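Sutcliffe Student Robotics Project
Mid-project report to the Jarholm Community Grants Program
March 2, 2026
Prepared by Tamsin Te Moana, project lead, Dindance Secondary College

1. Where we are up to

This report covers the work since the grant was paid at the end of last year. The project is on schedule for the May open day. Two items in the original plan have changed and both are explained in section 4. We are not asking for additional money.

The aim has stayed the same as in our application. Students in the senior technology class are learning to set up and run a two-armed robot with multi-fingered hands, and to have it handle awkward objects on a table. They write up each session in a shared logbook, and the logbook counts towards their assessment. The class meets on Tuesday and Thursday afternoons, with an extra lunchtime session for students who want more time on the arms.

2. Work completed

Students spent the first weeks of term on safety and start-up. Every student in the class has now been signed off on the emergency stop, the approach distances and the shutdown sequence. Sign-off is done in person by me or by our lab technician, and a student who misses a session repeats it before going near the robot again.

After that we moved to grasping. We started with foam blocks and went on to larger and less regular shapes. Students plan each grasp on paper first, marking where the fingers should go and which arm should take the load. They then run it at reduced speed. If the grasp fails they have to write down what they think went wrong before they try again. This has slowed things down, but the write-ups are much better than they were in the first fortnight.

The current unit uses black contoured pieces on the yellow table. The larger padded piece is harder to hold than the foam blocks, and most of the discussion in class has been about how far the fingers should come around the rim and what the other hand should be doing in the meantime.

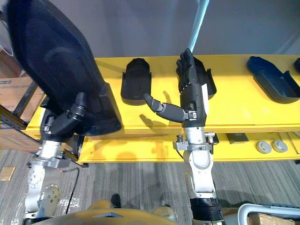

Do students need programming experience to join the project?
Students can join with none. The class starts with prepared routines that they adjust by changing a few values, and those who want to write their own code move on to that in second term.

Three student groups are preparing tasks for the open day. One is working on lifting a large piece and setting it down in a marked position. Another is passing an object from one hand to the other. The third is sorting small parts into trays, and this group is the furthest behind because its members also had to redesign their trays when the first set tipped over too easily.

3. Budget

The grant was $4,000. Spending to date is as follows.

Replacement finger pads and fasteners: $800
Trays, bins and table fittings: $400
Printing of logbooks and safety cards: $100

The rest is unspent. Most of it is set aside for the Cindimov training licence, which we will pay for when second term starts, and for a relief teacher on the open day. Receipts for the items above are attached to the emailed copy of this report.

4. Changes to the plan

The visit to the Sutcliffe workshop has moved from first term to second term. The workshop could not take a school group on the original date. Bus costs are unchanged.

We have also dropped the plan to have students build their own gripper. The parts would have taken up too much of the budget, and the class was already busy with the hands we have. Students who were keen on that part of the project are designing holders for the table instead, using the school's 3D printer. Printing is charged to the technology department and does not come out of the grant.

5. Problems

Session time is the main one. Start-up and shutdown take up a good part of a single period, and groups often have to stop just as they are getting somewhere. The school has agreed to a double period on Thursdays from next term.

Finger pads are wearing faster than we allowed for. We have bought spares and students now check the pads at the start of each session and record their condition in the logbook.

6. Next steps

Groups will finish their task plans before the term break. Full-speed runs begin in the first week back, once each plan has been checked by a second group. A rehearsal will be held in the week before the open day, and program staff are welcome to attend either event. I will send times once the school calendar is confirmed. The final report and a full statement of spending will follow after the open day.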